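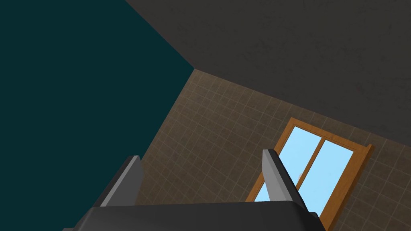

To: gripper-eval list
Subject: Re: Parallel-jaw comparison in sim, wrist view vs. controller B

Replying inline to the message about the approach-pose results. I reran the set on my side with the wrist view enabled for every episode and the jaws commanded fully open at reset. Comments below each quoted part.

> We ran 1,180 episodes with the Pfeiffer controller and got a
> large share of timeouts before first contact. The Tilidura
> controller on the same seeds has far fewer. Both drive the
> same arm and the same two-finger gripper. Is this a gripper
> problem or a controller problem?

Controller, as far as I can tell. I swapped the gripper model for the narrow-finger one from the Sevby package and left everything else alone. The timeouts moved by a handful of episodes in either direction. If the wide fingers were catching on anything during the approach, the narrow ones should have helped, and they did not.

What does differ is the wrist orientation at the end of the reset motion. The Pfeiffer controller solves for position first and lets the orientation settle wherever the null space puts it. In a good part of the timed-out episodes the palm is pitched up at step 200 and the wrist view is mostly wall and ceiling. The policy was trained on views with a work surface in them, so it gets very little to go on and hunts until the step limit.

> We assumed the wrist camera extrinsics were wrong for the
> wide gripper and shifted the mount back. No improvement.

I would put the mount back where it was. With the stock offset both fingers are in view down to the housing, and the gap between them is clear. Shifting it back only adds more palm along the bottom edge. If you want to check extrinsics, use the fingertips: command the jaws to a known opening, project the tip points, and compare. Mine agree to within two pixels on both fingers. 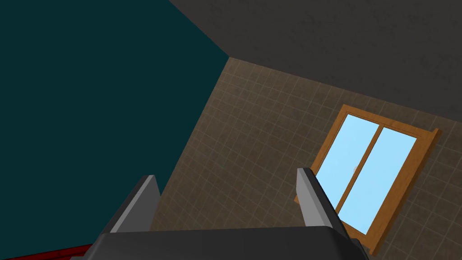 A quick way to sort your logs is to compute the angle between the approach axis and straight down at step 200. Anything past horizontal goes in one bin, the rest in another. I did this on 2,270 episodes, both controllers pooled, and 479 landed in the first bin. Nearly all of those came from Pfeiffer runs. I have not looked closely at the few that came from Tilidura — they may be a separate problem with the joint four limit.

> Could the room layout matter? Some textures seem worse than
> others.

A little, but I would not chase it yet. Large flat walls give the encoder almost no features, while tile and window trim give it plenty of edges that have nothing to do with the task. Neither helps. I saw slightly longer hunting with windows in view, on too few episodes to say anything firm. Once the orientation is fixed the policy hardly ever sees the upper walls and the question mostly goes away.

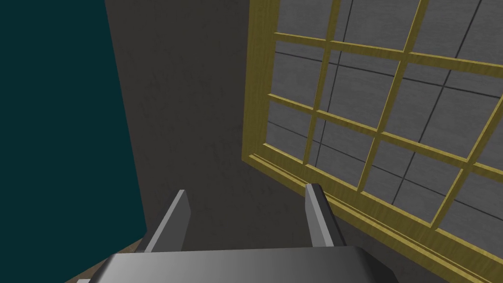

Changes I would make, in this order:

1. Add an orientation term to the reset target. A weight of 0.3 relative to position was enough here. Higher values made the arm slow to settle.

2. Log the commanded and the measured wrist pose at every step. The current logger keeps only the commanded pose, and the two disagree during the first part of the reset.

3. Keep the jaws open until the approach axis is inside the allowed cone. Two of my runs closed early on nothing and then counted as grasp failures, which makes the gripper look worse than it is.

4. Rerun the same seeds. Please do not draw new ones, or the tables will not line up.

> Grulcombe reported that their gripper model fixed this.

I read that post too. Their release also changed the default reset pose, so the comparison mixes two things. Load their gripper with the old pose file and you should get your timeouts back. I have tried this on a short run only, and would like someone else to confirm it on the full set before we put it in the comparison table.

One open item on my end: the finger friction value in the wide gripper file is different from the one in the narrow gripper file, and I do not know which is intended. It has no effect before contact, so it does not change anything above, but it will matter for the lift phase. If you have the original parameter sheet, please post the value and the units. I will hold the lift results until then.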